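Storing translucent plastic panels and boards in a small two-door cabinet?
Posted in Home Office & Craft Storage, 28 April 2026

putonau_mom
I hope this is the right section, and please forgive me if it has been covered before. I went back as far as February and only found threads on filing cabinets.

I teach a small paper and bookbinding class, and over the years I have collected a lot of flat plastic. Some of it is stiff board, some is the shiny see-through kind, and all of it is awkward. It has been leaning against the wall behind my desk, where it slides down every time I pull out my chair. I finally bought a low wooden cabinet with two doors and one shelf in the middle, so there is an upper level and a lower level. My husband wanted open shelving, but I like to be able to close the doors on things!

Now I can't decide whether to lay everything flat or stand it on edge. Flat seems kinder to the big panels, but then the one I want is always at the bottom of the pile. Has anyone set one of these up and been happy with it after a few months? I'd also love to know if the shiny ones get scratched when they're stacked.

Floson
Flat. Put a towel in between. Mine are all fine.

Tetteh Sarpong
Hello and welcome! I went through this very thing when we moved our supplies out of the closet, so I'll tell you what I settled on, and you can take whatever is useful.

I would lay them flat too, but I'd sort them by how often you reach for them before I worried about size. The top level is for the boards you use every week, and the bottom level is for the ones you only bring out for a particular project. I started out the other way around, with the big heavy pieces on top, and I got very tired of lifting them out to get at the little ones.

Before anything goes in, measure the opening with both doors swung all the way out. I measured mine from side wall to side wall and forgot that the hinges stick in a little, and one of my boards caught on them every single time. I ended up trimming it with a utility knife, and I wasn't happy about it.

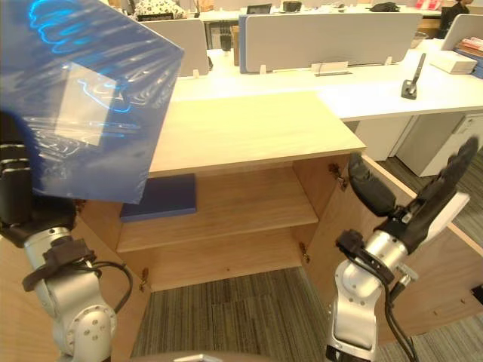

Dark blue board on the upper level, with the translucent blue panel held up beside it and both doors open.

As for scratches – yes, the glossy ones do mark if there's grit between them, and once you've seen the marks in a bright room you can't stop seeing them. I wipe each panel with a barely damp cloth, let it dry completely, and slip a sheet of plain newsprint on top. A towel works too, as Floson says, but towels take up a surprising amount of height and they shed. I'd also keep each pile to 7 pieces, or you'll be back to digging.

One more small thing. If your cabinet stands on carpet, push down on each front corner and see if it rocks. Mine did, and the doors drifted open by themselves until I put 3 thin cardboard shims under one side. Do write back and tell us how it goes!

Bawa
I stand mine on edge in the lower half with a tension rod across to keep them upright. It's good for the stiff boards, but the thin ones bowed on me, so those went back to lying flat. You could do some of each.

putonau_mom
Thank you all so much. I'm going to try flat on top and on edge below, and I've already found a roll of newsprint in the garage.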